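Home Features Food Places Back Issues Subscribe

We use cookies to remember your preferences. Accept Manage

Filed under: Small Pleasures

The Sandwich Counter at Arkstead

By Elspeth Lennox

19 Oct 2022

The last lunch counter in Arkstead has 11 stools, and three of them wobble. Regulars know which. Strangers find out with a bowl of soup in their hands.

Fiona Sutherland bought the place from her uncle, along with a meat slicer and a lawsuit over the awning. She kept the menu and settled the awning. The egg salad still comes on white bread unless you ask, and if you ask, you get a look.

I went in on a rainy morning to learn why anyone would run a lunch counter in a town of 800 people, most of whom own a refrigerator. Fiona said she had wondered that herself, and did I want pickles. 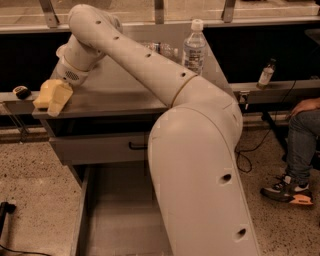
The pickles are a sore subject. Her uncle made them sweet. Fiona makes them sour, and Craig Matheson, who has eaten lunch here since he had hair, has been holding out against the change for three years. He orders them every day and leaves them on the plate, lined up like evidence.

"He could say no pickles," Fiona told me. Craig, two stools down, said that would be letting her off easy.

Business picks up in December, when the road crews come through and order two of everything. The rest of the year it's the same dozen faces and whoever has missed the turn for the highway. Fiona gives directions for free. Pie costs extra.

I had the coconut. My stool wobbled the whole time, and Craig watched me eat every one of my pickles with what I can only call disappointment.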